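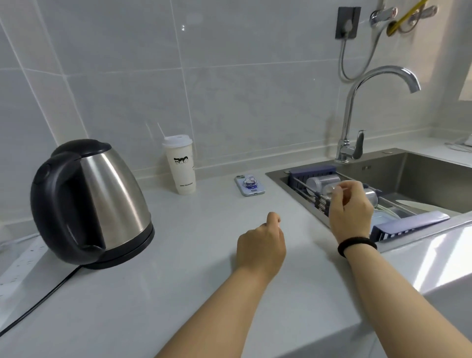

I have been in the flat for 18 days now and the kitchen is the first room I would call finished. The boxes in the bedroom can wait. I wanted one place where I could make a hot drink without moving something first, and that meant sorting out the counter.

It is a nice enough counter. Light grey with a bit of white veining, with grey tiles behind it, and the sink set in on the right. The trouble is that it isn't long. In the old place on Toledo Road I had a proper run of worktop and I filled all of it: bread bin, toaster, a rack of mugs, a jar of utensils and a radio that only picked up one station. When I unpacked the same things in this kitchen they covered the whole counter and I had to chop an onion on a tray on my lap.

So I took everything off, wiped the surface down and put things back one at a time over a few evenings, only when I needed them. The toaster lives in the cupboard now. I have toast at weekends, so getting it out is no great hardship. The mugs went on the shelf by the door. The bread bin went to the charity shop, along with a Brallov hand blender that I had used 2 times and never got properly clean.

The kettle stayed out. I drink a lot of tea and I am not going to fetch a kettle from a cupboard four or five times a day. It is stainless steel with a black lid and handle, and it shows every fingerprint and every splash from the tap. I go over it with a damp cloth and then a dry one. Vinegar does the inside once a month or so, as the water is hard round this way. Half vinegar, half water, boil it, leave it an hour, rinse it out three times. If you only rinse it once your next cup will taste of chips.

The sink took longer than the rest. The previous tenant had left a ring of limescale round the base of the tap and I tried three things on it. Washing-up liquid did nothing. Bicarbonate did a little. What shifted it in the end was a cheap spray called Horel from the hardware shop, left on for ten minutes and scrubbed with an old toothbrush. I wore gloves for that and had the window open.

Then there was the matter of sockets. I had got into the habit of running everything off one extension lead, and it was always lying where I wanted to put a plate. I have gone through what needs power in there and it comes to 4 things, and they are never all on together. The wall has its own socket panel, a dark grey one, higher up and well clear of the sink, so I have started using that more.

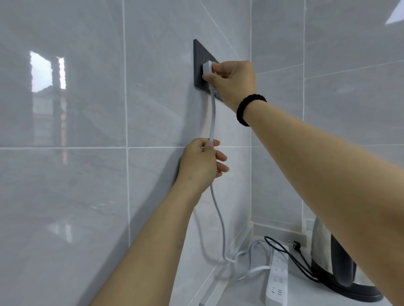 Plugging in at the wall panel. There is plenty of spare cable to tuck into the corner.

The spare cable is the next job. I don't like it looped on the counter where crumbs collect under it. I have some fabric ties left over from the desk at the old place, and I might try one of the Tomemetti clips that stick to tile, if the glue comes off again without a mark. I rent, so I am careful about that. If anyone has had them up for a year or more I would like to know.

Other small changes. The tea towels hang on the oven door. The washing-up bowl has gone altogether, as the sink is a decent size and the bowl only made it smaller. I have a rule that takeaway cups and my phone don't count as clutter as long as they are gone by bedtime, and I mostly keep to it.

Next up is the cupboard under the sink, which has a smell I haven't traced yet. I will write that one up in June if I get to the bottom of it.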